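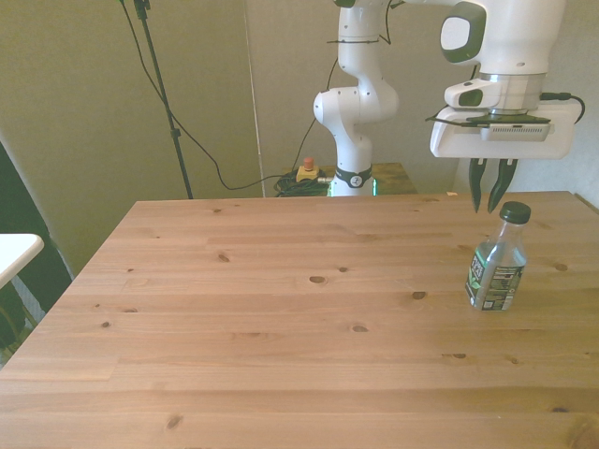

OPINION / HOME & TABLE

Bring back the table with nothing to do

April 28, 2019
By the Home & Table desk

My building in Loston is getting rid of its shared kitchen. Notice went up by the mailboxes, one page, bad margins. The room becomes a "flex lounge." Soft chairs, outlets, a screen. The long table goes.

I've been mad about this for 11 days now and I'd like to say why, quickly, before the thing gets hauled off.

A table is the last piece of furniture that doesn't tell you what to do. A couch says sit back. A desk says work. A bar stool says don't stay too long, somebody else wants it. A plain table, a big one, lets you do your taxes at one end while a kid two chairs down glues macaroni to a shoebox. Nobody has to be introduced. You share the salt. Later you share more than the salt, or you don't, and that's fine too.

We keep throwing these out. Look at any floor plan sold in the last few years. The dining room went first, okay, most people were only using it for mail. Then the eat-in kitchen got an island, and the island is a counter with ambitions. You sit at it in a row. All facing the same way, like passengers. Try having an argument in a row. Try making up afterward. You end up talking to the refrigerator.

I grew up eating at a table that seated six if nobody was left-handed. Two of us were left-handed. Elbows, constantly. My mother's rule was you stayed until the slowest person was done, and the slowest person was my grandfather, who chewed like he was being paid by the hour. I hated it. I learned everything I know about my family in those extra minutes, waiting on him. Who owed who money. Why we didn't speak to the cousins in Marinho. That he had once wanted to be a barber, which came out over a plate of cold peas and was never mentioned again.

You don't get that on a couch with plates on your knees. Everyone looks at the screen. I do it too, I did it last night. Noodles. No memory of the noodles.

The argument against goes like this. Space costs money, people are busy, nobody eats at the same time anymore, so why give the best part of the room to a thing that gets used for an hour. Fair. Rents here are what they are. But that same logic would get rid of the porch, the bench outside the post office, the wide part of the stairs where people stop and talk. Most of the places I like are places where not much is happening most of the time. An hour is a lot anyway. An hour a day with the same few people is more than I spend with my oldest friends in a season.

And the replacement isn't free either. The lounge chairs in the notice are from Grenus and they are not cheap, I looked. Fabric seats, pale gray. In a building with kids and spaghetti. Give it one winter.

There's also the matter of age. Upholstery gets old and looks sad. Wood gets old and looks like wood. Burn mark from a pot, ink from a pen that gave out, the ring where someone set a wet glass down in October and went off to answer the phone. People pay extra for that look new, from a catalog, with the dents put in by a machine. We have the real ones and we're putting them on the curb. I don't get it. I realy don't.

I'll admit the shared kitchen isn't always lovely. Somebody leaves their onions. Somebody else has opinions about the onions and writes them on a sticky note, in capitals. A man on my floor hums. The light over the sink buzzes and has buzzed since I moved in nine years ago. But I've borrowed a can opener in there, and a car once, and gotten a phone number for a dentist who would see me the same day. None of that was programming. There wasn't a sign-up sheet.

Prelanau, across the river, tried going the other direction a while back. Their library pulled out a row of single study booths and put in two long tables. No announcement, no ribbon. I go over there sometimes on the bus to see. Old men with newspapers. Teenagers not doing homework. A woman cutting out a dress pattern, pins in her mouth, taking up way more than her share, and the teenagers scooting down for her without being asked. I stood there like an idiot with my coat on just watching them scoot.

So what do I want. Small stuff. If you're laying out a building, leave room for one table longer than you think you need. If you've got a table at home under a pile of laundry, move the laundry. Doesn't have to be nice. Doesn't need matching chairs, mine are from four different kitchens and one is a piano bench. Eat there once this week. Do the crossword there, sort the screws, write the letter you keep putting off. If someone wanders over and sits down, let them, and don't get up first.

As for my building, there's a meeting at 6 in the lobby and the notice says comments are welcome. I've got comments. I also measured the table, and it won't fit in my apartment, not with the door the way it is. I checked it twice. Maybe on it's side. If anyone in Loston has a garage and a truck and wants to talk, I'll be the one in the shared kitchen most evenings, as long as there still is one.

Related in Opinion
The porch light should stay on
Why I quit the group text
In defense of the second-best restaurant
Loston needs somewhere to sit down
Letters: readers on the bus cuts

Contact the desk | Copyright 2019, all rights reserved | Back to top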